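4. 仕分け場の人びとに起きたこと:模擬環境と手のあいだで

4.1 画面の中の把持作業 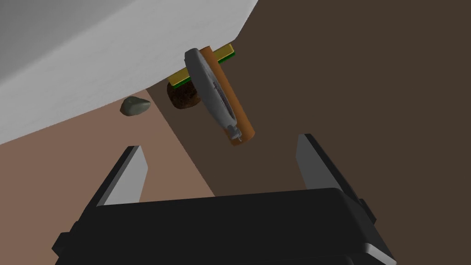

図4 模擬環境における手先側からの表示。開いた二本の指の先で、スポンジに似た黄と緑の板、橙褐色の棒、灰色の細長い物体、暗褐色の塊が重なっている。

前節ではキスブリッジ(Kisbridge)仕分け場の設備と導入の経緯を述べた。本節では少し歩みをゆるめて、そこで働く人たちの一日がどう変わったのかを、筆者らが見聞きした順になるべく沿って書いていきたい。数値の比較は第5節にまとめてあるので、急ぐ読者は先にそちらを見ていただいてもかまわないが、数値の読み方の半分くらいは本節の話にかかっていると筆者らは考えている。

キスブリッジには、一般の家庭や小さな商店から引き取られた雑多な品が箱に入って届く。台所用品もあれば工作の残り材もあり、どの棚にも属さないような小物が混じる。従来はこれを作業台に広げ、二人一組で手に取って分けていた。自動化の後は、二本指のグリッパを備えたアームが台の上の品を一つずつ取り、人は離れた操作席から、アームが判断を保留した品についてだけ指示を出す。現場ではこの保留を「お伺い」と呼んでいる。正式な用語は別にあるのだが、調査の初日から誰もがそう呼んでいたし、筆者らもすぐにうつってしまったので、以下でもこの呼び名を使わせていただく。

お伺いへの答え方を身につけるために使われているのが、ヴォルニルロー(Vornirlow)と名づけられた模擬環境である。操作者は画面上で手先側から見た作業面を眺め、どの品を先に取るか、どこを挟むか、あるいは触らずに見送るかを選ぶ。図4はその課題の一つで、黄色い板の上を棒が斜めに渡り、さらにその上に灰色の物体が、棒とほぼ同じ向きに、わずかにずれて載っている。暗褐色の塊は一部が板の下に入り込んでいる。少し離れて小石も一つあり、白い曲面の縁のすぐ下にある。

配置としては素朴なもので、初めて見た人はたいてい「上から順に取ればよい」と言う。筆者らもそう思った。ところが経験の長い作業者に同じ画面を見てもらうと、しばらく黙っておられることが多い。灰色の物体と棒の向きがこれほど近いと、指を閉じたときに二つまとめて挟んでしまうのではないか、先に棒の端を押さえたほうがよいのではないか、いや棒を動かせば上のものが転がるだろう、といった具合に、答えは一つに落ち着かない。この沈黙の長さが、後から振り返ると本調査の出発点であったように思う。

4.2 調査の進め方

調査は第一著者のザムフィラ・スタンチウ(Zamfira Stanciu)が現場に通う形で行い、期間は7か月、対象は操作席に就く14名である。内訳は、仕分け台での手作業から移ってきた人がほとんどで、残りは導入後に採用された人であった。通った日はできるかぎり始業の点呼から居合わせるようにし、休憩室でお茶をいただきながら聞いた話も、本人の了承を得たうえで記録に加えた。録音は操作席では行わず、休憩室と面談室にかぎった。隣で録られていると思うと手元が固くなる、という声が早い段階で出たためである。

記録した聞き取りは37件になった。長さはまちまちで、立ち話に近いものもあれば、昼休みをまるごと使わせてもらったものもある。これとは別に、操作席でお伺いが出た場面を横に座って観察し、そのうち人の応答までの経過を十分に書き留められた413場面を分析に用いた。途中で呼び出しが入ったり、筆者の筆が追いつかなかったりした場面は除いてある。書き取りの速さは終わりの月になってもあまり上達せず、この点は共同研究者にだいぶ迷惑をかけた。

分析にあたっては、まず場面ごとに「操作者が何を見ようとしていたか」を短い文にして書き出し、似たものを寄せていった。名前をつけるのは最後にした。寄せ集めた束を作業者の方々に見ていただく会を10月に開き、そこで二つの束が一つになり、別の一つが三つに割れた。割れたほうは、筆者らが「迷い」と呼んでいたものである。会の席では、迷っているのと、待っているのと、もう決めていて確かめているのとは違う、と口々に教えていただいた。横から見ているとどれも同じように手が止まっているだけなので、これは教わらなければ気づかなかったと思う。

4.3 手の感覚の行き先

最も多く語られたのは、やはり手の感覚のことであった。台の上で仕分けをしていたころ、作業者は品を見分けるより先に触っていた。持ち上げた瞬間の重さで中身の有無がわかり、指の腹のすべり具合で油がついているかどうかがわかる。操作席に移ると、それがそっくりなくなる。ある作業者は次のように話している。

「目で見てるつもりだったんですよ、ずっと。でも席に座ってみたら、見てなかったんだなあって。触ってから目で確認してたんですね。順番が逆だった。」

模擬環境の課題をこなすとき、この人は画面を前に右手の親指と人さし指をそっと開いたり閉じたりする。画面の中の二本の指に合わせるように、である。同じしぐさは他の操作者にも見られ、新しく入った人にも、しばらくすると現れた。先輩から教わったのかと尋ねると、そんな覚えはないという。図4のような課題では、指を少し傾けて、斜めに渡った棒の向きに自分の手首を合わせてみる人もいた。挟む向きを言葉で説明してもらうと皆さんたいへん苦労されるのだが、手を出してもらうとすぐに伝わる。

筆者らはこのしぐさを、失われた触覚の埋め合わせとだけ見るのはもったいないと考えている。手作業のころには自分の手と品物があればよかったところへ、形も開き幅も違うもう一つの手が加わった。操作者はその手に何ができて何が苦手かを、自分の指を使って考えている。実際、「この子は薄いものが嫌いだから」「端をつまむとお辞儀しちゃうから」といった言い方は、操作席に就いてひと月もすると自然に出てくるようになる。機械を擬人化することの是非については先行研究でも意見が分かれるところだが、少なくともキスブリッジでは、こうした言い方は機械の癖を同僚に申し送るための、短くて使い勝手のよい道具になっていた。

4.4 模擬環境に対する評判

ヴォルニルローの評判は、正直に書けば、初めのうちはあまり芳しくなかった。よく聞かれたのは「きれいすぎる」という感想である。図4でいえば、右側に広がる濃い茶色の床には模様も汚れもなく、物の輪郭がすっきりと浮いて見える。実際の作業台には前の箱からこぼれた粉や紙くずが残り、照明も時間帯によってずいぶん変わる。長年そこで働いてきた人にとっては、片づきすぎた部屋に通されたような居心地の悪さがあったのだろう。

もう一つの不満は、品の素性がわからないことであった。図4の暗褐色の塊を見て、パンかマフィンのようだと言う人もいれば、固まった土だと言う人もいた。灰色の物体については、片側に細い溝があり、先端に小さな突起があるので、何かの道具だろうというところまでは皆の意見がそろうのだが、その先は道具箱を前にした親戚の集まりのような賑やかさになる。実物ならひっくり返してみれば済む話で、それができないもどかしさが評判を下げていた。

面白いことに、この不満は調査の後半になると、かえって模擬環境を弁護する理由として語られるようになった。実際の操作席でも、お伺いの画面に現れる品はひっくり返せない。何であるかがわからないまま、どう扱えば無難かを決めなければならない。柔らかいかもしれないものは弱く挟む。崩れそうなら後に回す。名前がわからなくても扱い方は決められるのだという感覚を、模擬環境で先に味わっておいてよかった、と話す人が複数あった。手作業のころの訓練では、品名を覚えることがまず求められていたそうで、この違いは教える側にとっても大きかったようである。

隅のほうに離れて置かれた品をめぐるやりとりも、忘れがたいものであった。図4の小石は重なりの中心から外れていて、課題としては目立たない。ところが手作業出身の人たちは、まずこの石のことを口にする傾向があった。かつての台では、転がり出た小さなものを見落とすと次の工程の刃を傷めることがあり、広げたら端から見よ、と教え込まれていたからである。若い操作者は重なりのほうへまっすぐ目が行く。どちらがよいかは場面によるので優劣は論じないが、二人で同じ画面を見る練習の時間を設けたところ、互いの見る順番が違うことに双方がたいそう驚いておられた。この練習は調査の終わった後も続いていると聞いている。

4.5 待つという仕事

お伺いは、一日のうちに均等に出てくるわけではない。箱の中身によって、立て続けに出ることもあれば、長いあいだ何も出ないこともある。手作業のころは手が空くということがほぼなかったので、この待ち時間をどう過ごすかが、思いのほか大きな話題になった。

導入を請け負ったコスグローブ(Cosgrove)社の計画では、待ち時間は伝票の入力にあてることになっていた。しかし入力に気が向いているときにお伺いが出ると、画面の状況をつかみ直すのに手間がかかる。観察した場面でも、入力の途中から呼び戻された操作者は、まず画面全体を見渡し、重なりを見て、もう一度全体に戻るという見方をすることが多かった。作業者の側からは、入力は午前と午後に分けてまとめて行い、操作席にいるあいだは席の仕事だけにしたいという申し出があり、2023年6月5日の打ち合わせで勤務の組み方が改められた。改めてからのほうが疲れ方がましだ、と話す人が多い一方で、何もしていないように見られるのがつらい、という声も残った。

後者の声については、もう少し紙幅を割いておきたい。操作席は仕分け台の並ぶ広間から硝子越しに見える位置にある。台での仕事を続けている同僚から見ると、操作席の人は座って画面を眺めているだけに映ることがある。面と向かって何か言われたという話は聞かれなかったが、「通るときに目が合うと、つい何かしてるふりをしてしまうんです」と打ち明けてくれた人がいた。待つことも判断の準備のうちであるという理解は、操作席の中ではすっかり共有されていたものの、硝子の向こうまでは届いていなかったことになる。台の人と席の人が週ごとに入れ替わる方式を試したヴンドラウ(Vundorau)の分場では、この種の気まずさはあまり語られなかった。ただしヴンドラウは人数が少なく、もともと皆が何でもやる職場であったので、入れ替えの効き目とだけ言いきることはできない。

4.6 断る権限について

最後に、見送りという選択肢のことを述べる。操作者はお伺いに対して、把持の仕方を指示するほかに、その品をアームに取らせず人の台へ回すよう指示できる。制度の上では初めから認められていたのだが、導入直後にはあまり使われていなかった。見送ると自分の腕が足りないように思われる、あるいは機械の成績を下げてしまって申し訳ない、という遠慮があったという。機械に対して申し訳ないという言い方は冗談めかして語られたが、同じことを別々の日に別々の人から聞いたので、まったくの冗談でもないのだろうと思う。

変化のきっかけになったのは、模擬環境の課題を囲んでの話し合いであった。図4の課題を皆で検討した折、経験の長い作業者の一人が、自分ならまず上の灰色のものを人の台へ回してもらう、と言った。棒と向きがそろっていて一緒に挟みかねないし、何だかわからないものを傷めたくもない、という理由である。それを聞いて、採用されてまもない操作者が、そう答えてもよかったのですか、と尋ね返した。この人はそれまで、課題には必ず挟み方で答えるものと思い込んでいたのである。以後の話し合いでは、見送りも答えの一つとして初めから並べて検討されるようになり、操作席でも、見送った理由を一言添えて台に回す習慣が少しずつできていった。

添えられた一言は、紙片に手書きされて品と一緒に台へ届く。「下のものと絡み」「溝あり、刃かも」といった短いもので、台の側からも返事が書かれて戻ってくることがある。設計の段階では想定されていなかったやりとりで、電子化してはどうかという提案も出たが、当面は紙のままにしておくことになった。紙片の一部は許可を得て複写させていただいたので、文面の分類を第5節の後半で扱う。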